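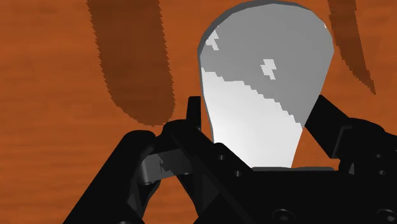
Session 4: Shadows and the time of day

Last session covered light sources. Today we look at what happens on the side of an object that the light does not reach.

A shadow has two parts. The umbra is the dark centre, where all of the light source is hidden. The penumbra is the paler edge, where only part of it is hidden. A very small lamp gives almost no penumbra. A cloudy sky gives almost nothing else.

Length depends on the height of the light. When the sun is 45 degrees above the horizon, a post on level ground casts a shadow as long as the post is tall. Lower sun, longer shadow. At Kasby in April the shortest shadow falls near 1 pm by the clock, as the clocks have gone forward.

Worked case. The mast at Prosser Green is 14 metres tall. In the late afternoon its shadow measures 16 metres. Divide height by shadow length to get 0.875, then use the tangent table on the back page. The sun is at 41 degrees.

Surfaces matter too. A shadow on a slope is longer or shorter than the same shadow on the flat, so check the ground before you measure.

For next time: read the Eno chapter on sundials up to the section on dial plates. Measure one shadow at 10 am and again at 4 pm. Write down both lengths and the direction of each. Bring a ruler and a protractor. Tape measures are in the cupboard in the Clolline room.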